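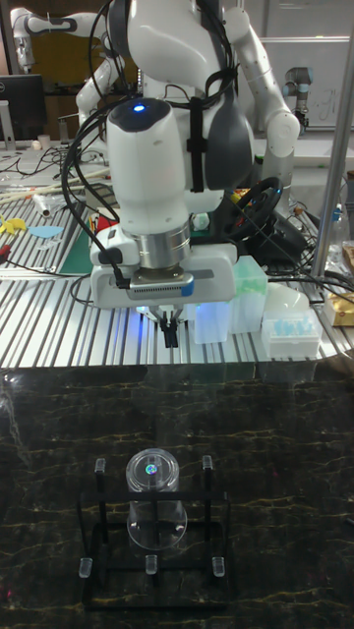
Westari drying stand in black, one clear cup upside down in the middle

Glassware & Drainers > Small Stands > Item 2454

I've wanted a little cup stand in the shop for ages, and the Westari is the one I settled on! It's an open frame of thin black bars with five short clear pegs, three along the front and one at each back corner. Pop your cup in the middle, rim down, and leave it be.

I keep mine by the kettle at home (on a dark worktop a black stand nearly disappears, which I love). Wipe it over with a soft cloth, and please don't use scourers on the pegs, they scratch.

Cups are sold separately, look for item 2526. I post from Clakidthorpe every morning, and you're welcome to collect if you message first.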